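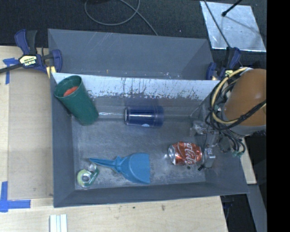
October, the allotment

Up at 6.47 and on the early bus to Likelgate. Frost on the lower beds, so the last of the beans are finished. I pulled them out and put the poles away, 16 of them, two split. Jérémie Cordier came over from plot 13 with a bag of garlic for planting and stayed for tea. He thinks the council will put the rents up again – I hope not, after last year.

Got two rows of garlic in before the rain started. The broad beans will have to wait. Shed roof is leaking over the bench again, same corner as before. Need felt and tacks.

Home by three. Soup, then a bath. Back still sore.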